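Scuff marks on a gray divided bin 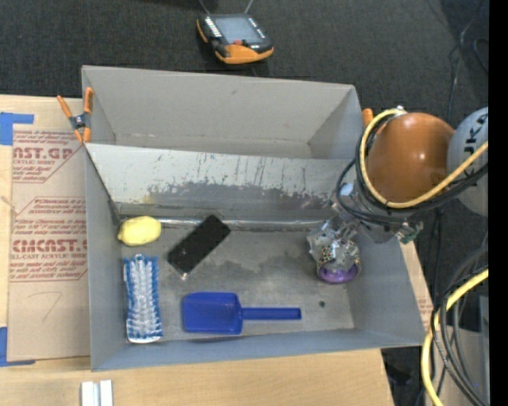 dradlow58
What takes dark scuffs off a gray bin? A paste of baking soda and water on a damp sponge, left ten minutes and rinsed. That's what I've always used, but the band low on the divider hasn't budged.

mussa_17
The scuffing might lift. The thin scratches won't, they're in the surface. Try a melamine sponge.

Chiyo Tsuji
I disagree on melamine – it dulls the surface. I'd peel the silver tape first, it's wrinkled anyway and grit gets under it.

dradlow58
Tape stays, the panel shifts without it. What about the stain on the floor part?

mussa_17
Dish soap overnight. And store the scoop and brush somewhere else until it's clean.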